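Aguiar Open Day

The Aguiar Open Day is a public demonstration of robotics held each July at the Aguiar Centre for Applied Automation, a teaching and research body housed in a former rope works. It is the only occasion in the year on which the laboratories are open to visitors who have not booked through a school or an employer. The event is best known for its simulation hall, where two-armed robots are operated inside computer-rendered surroundings before the same control software is loaded on to physical machines.

History

The centre was founded as a training workshop for maintenance fitters and took its present name when it moved to the rope works. The first open day was arranged by Gearóid Nic Aodha, then head of the workshop, who wished to show local employers the kind of work that trainees were able to carry out. It was held in one room and consisted of a single welding robot and a display of hand tools. Attendance was by invitation.

The event was opened to the general public under Bláthnaid McGrath, who became director on Nic Aodha's retirement. McGrath moved the demonstrations out of the workshop and into the long hall on the ground floor, where raised seating had been left by an earlier tenant. The seating was later rebuilt and now holds 300 people. A children's programme was added in the following year, and a morning session for trade visitors two years after that.

The highest recorded attendance is 2,785, reached in the year in which the simulation hall was first used. The centre introduced timed entry as a result. Tickets remain free of charge, but visitors must state on booking whether they intend to arrive before or after 1 p.m.

Organisation

Planning is led by the public programmes office, which is at present run by Aidan Hennessy. Research groups apply to take part in the winter and are told in spring which hall they have been given. Each group must supply two demonstrators for every session, one to operate the equipment and one to speak to visitors. Demonstrators are normally research students, although technical staff have taken part in most years.

The doors open at 10 a.m. The trade session ends at noon and the halls are then closed for an hour while equipment is checked and the floor markings are renewed where needed. The public session runs until 5 p.m. Physical robots are kept behind a fixed barrier throughout. The simulation hall has no barrier.

Demonstrations

Three halls are normally in use. The ground-floor hall contains industrial arms and a conveyor loop. The second, known as the bench hall, is given over to small machines which visitors may handle under supervision. The third is the simulation hall on the upper floor.

In the ground-floor hall the principal exhibit is the sorting line, on which parcels of differing size are lifted from the conveyor and placed in wheeled cages. The line was supplied by Oralance, a maker of conveyor parts, and remains in use for teaching during the rest of the year. A talk on the guarding of machinery is given beside it at the start of each hour.

The bench hall is arranged as a row of tables. Visitors may set the speed and reach of a small arm by turning dials, teach it a short movement by hand, and have the movement played back. Flikitz, a kit manufacturer, provides the parts for a building table intended for children aged eight and over. Completed models may not be taken away.

Simulation hall

The simulation hall is the work of the Illari project, a research group led by Iddrisu Ankrah. Its subject is the handling of objects by robots with two arms, and in particular the transfer of skills learnt in a rendered setting to machines in the laboratory. The open-day display is drawn from the group's ordinary work and uses the same software.

Visitors are shown a task as it is carried out by the simulated robot, projected on a screen at the front of the hall. The view is taken from the robot itself, so that its arms and part of its body are often visible, and the horizon tilts considerably in some sequences. Audiences have at times found this difficult to follow. A second screen, giving a plain diagram of the joints of each arm, was added at Hennessy's request and is placed to the left of the main one.

The settings used in the display are simple in construction. They combine plain surfaces, open ground and brightly coloured objects, and are meant to test how well the robot places its grippers when the objects around it stand close together or at awkward angles. The display library contains 43 such settings. A demonstrator selects from them in the course of the session, and members of the audience may ask for a setting to be run again with the starting position of the robot changed.

Particular attention is given to the use of the two arms together. In many tasks one gripper takes hold of a fitting while the other is held open and clear of it. The group's talks explain how the software decides which arm should act first and how it prevents the two from meeting. Failed attempts are shown as well as successful ones. Ankrah has argued in the centre's annual review that an audience learns more from a gripper that closes in the wrong place than from a faultless run, and the public sessions have followed this practice since the hall was opened.

At the close of each talk one visitor is invited to operate the simulated robot by means of a pair of hand controllers. The turn lasts for five minutes. Visitors who wear glasses may keep them on, as no headset is used.

Education programme

Schools within the county may apply for places at the trade session, where groups are smaller. The education officer, Cillian Tully, prepares a workbook for pupils aged 11 to 14 and a separate set of notes for teachers. The workbook deals with joints, reach and grip, and includes a page on which pupils plan a two-handed task in words before seeing it performed. Copies are held in the centre's library.

A short course for adults is offered in the autumn to those who have attended the open day. It consists of six evening classes and covers basic control, safe working and the use of simulation software. No previous knowledge is required.

Access

The ground-floor and bench halls have level access from the yard. The simulation hall is reached by a lift beside the main staircase. A quiet period, with reduced sound and lighting, is kept in all three halls during the final hour of the public session. Parking at the rope works is reserved for holders of a disabled badge, and other visitors are directed to the public car park on the opposite bank of the canal.

See also

Illari project
Two-armed manipulation
Robot simulation
Rope works (building)

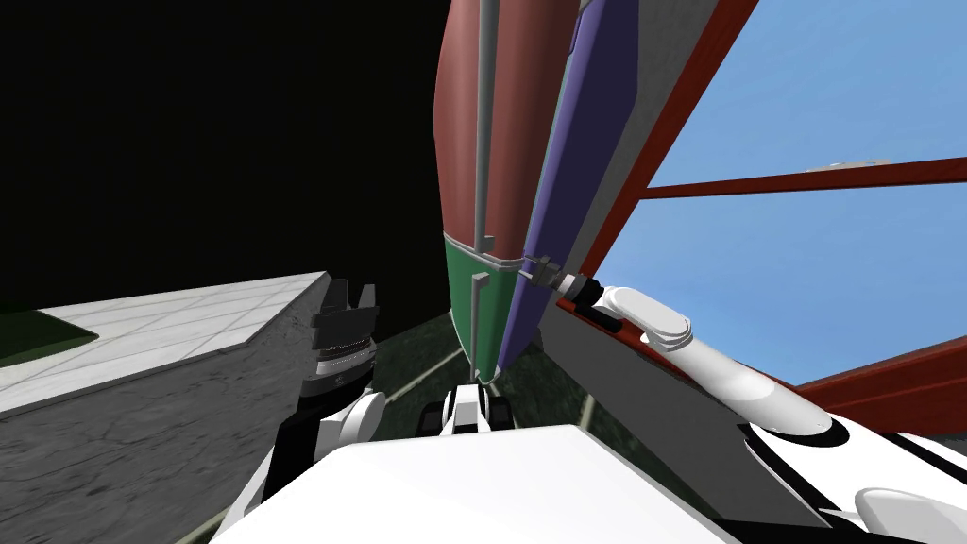

A simulated two-armed robot at work beside a red and green column, with its right gripper clamped on the grey fittings and its left gripper open.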